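Part-time help wanted: table tennis paddle assembly and checking, Wolau workshop
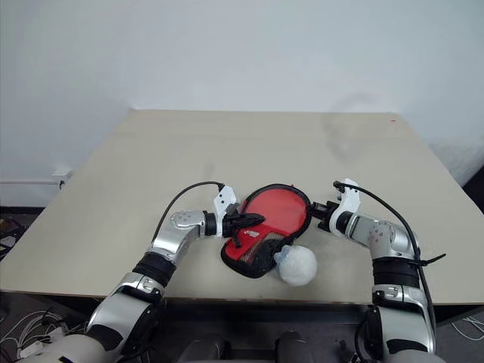
Grakivico sells table tennis paddles to schools, clubs and recreation centers. We are looking for two people to work in our Wolau workshop from September through January, when most of the school orders go out.

The work is done at a table. You will glue rubber sheets to blades, trim the edges, put on edge tape and check each finished paddle for bubbles, loose corners and rough spots on the handle. Paddles that pass are sleeved and packed 68 to a carton. Those that don't go back to the gluing bench with a note.

Hours are 8:30 a.m. to 1 p.m., four days a week. Pay is $590 a week, paid every second week. There is a $2000 bonus for anyone who stays to the end of January.

You need steady hands, decent close-up eyesight (glasses are fine) and the patience to do the same job well all morning. You do not need to play. Training takes three days and is paid at the full rate. Water-based glue is used throughout, but tell us if you have a skin allergy.

The workshop is at 976 Virkholm Road, behind the Jayasinghe tile store. Parking is free and the bus stops across the street.

To apply, drop off a short letter at the front desk before 3 p.m. Please include a phone number and the month you can start.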